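Two Hands, Groncombe 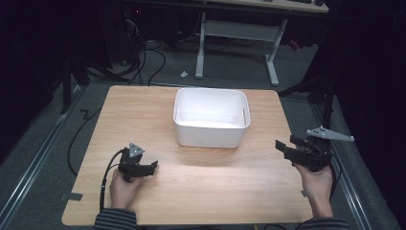 Left gripper resting, right one up, bin empty. Start of a run.

January they shut lines 1 and 2 at Whitfield and moved 21 of us upstairs. Carpet. Carpet! After nine years on concrete I kept looking at my shoes.

The job was teaching. Black gripper in each hand, cables off the back, and you do what you used to do with fingers. Pick up. Put in bin. Take out. Again. The machines downstairs would learn it off us, Aken said, and the better we did it the sooner they would.

Sooner what, somebody asked. He went to get coffee.

I was good at it. That's the part I don't tell my sister. The first week my wrists screamed and I dropped everything, then one morning the grippers just closed where I wanted. Like they'd always been on there. I wore the same striped shirt most days, it had loose cuffs. Nobody yelled. No belt coming at you. You could here people breathing.

4,000 runs was the target. There was a screen by the door with the number going up and we'd stopped looking at it, and then we all started looking at it again.

3,100. 3,600.

I slowed down. Not so you'd notice. A little wobble over the bin, a second try at a grip I could of made asleep. Across the room the woman from packing was doing the same. She saw me see. We never said one word on it.

Then Enia sent a note down from the office. The system likes the hesitation, it said. Very natural recovery behavior. Please keep doing what you are doing.

I went down on my break. They had the arm going on line 2 behind the yellow fence. It came over the bin, stopped. Little wobble. Backed off, tried again, got it.

I know that wobble. I stood there with my sandwich and watched it do me for the whole fifteen minutes, and then the bell went and I was the only one on the floor who moved.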